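Eating for your kidneys, one ordinary plate at a time

The dietitian who runs the kidney health drop-in at Plollurbridge has a rule about leaflets. She doesn't hand them out until someone has told her what they had for tea last night.

"If I start with a list of foods, people go quiet," she says. "If I start with last night, they'll tell me about the crisps as well."

She has worked at the clinic for eight years, the last five of them mostly with people who have been told their kidneys are not working as well as they should, but who are a long way from needing dialysis. Most feel fine. A blood test picked it up.

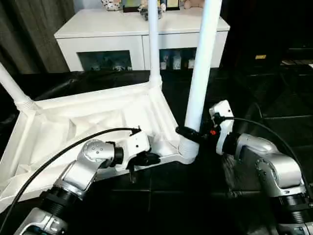
Photo: Cumow Picture Desk

Salt is where she begins. Few of her patients add much at the table. It comes in bread, gravy granules, ham, stock cubes and sauces.

"I had a man who was proud he'd thrown away his salt cellar. Then we went through his lunches and it was a tinned soup every day with two slices of bread and cheese. I asked him to look at the labels for a week and he came back quite cross, with the soup company mostly."

She is wary of salt substitutes. Many are made with potassium, and people with kidney disease, or on certain blood pressure tablets, can find that it builds up. She asks everyone to check with their own doctor or pharmacist before buying one.

Potassium is also why she dislikes general advice about "kidney superfoods". Bananas, spinach and beetroot juice are fine for most people. For some of hers they are not. 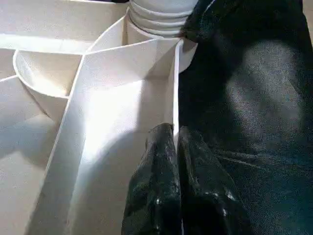 "It depends on your bloods. I can't say that often enough. Two people can sit next to each other in my waiting room and the right dinner for one is the wrong dinner for the other. I've had patients give up fruit altogether when there was no need, and then they're constipated and miserable."

Water gets the same answer. She doesn't give out a target in litres. For healthy adults she suggests drinking when thirsty and keeping an eye on the colour of your wee, which should be pale. Those with heart failure or advanced kidney disease may have a limit set for them and should stick to it. In July, when the clinic is at its warmest, she gets more questions about drinks than about food.

What about the powders and teas sold as a kidney cleanse? She shakes her head.

"Your kidneys do the cleaning. Some of those herbs can do harm, and people don't mention them because they don't think of them as medicine."
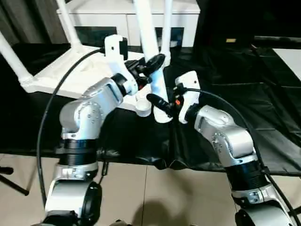 By the Plollurbridge health reporter, 2nd February

Her own cooking is plain. She likes onions, peppers, garlic, lemon and a lot of black pepper, and she makes a big pan of something on her day off and freezes it in portions. She eats chips. She has toast for breakfast, having checked several loaves before she found one she was happy with.

The drop-in is free and there is no need to book, though she would like people to bring a list of their tablets and anything else they take. Recent blood results help too, if you have them.

"And last night's tea," she says. "Write it down before you come, because you'll forget the biscuits."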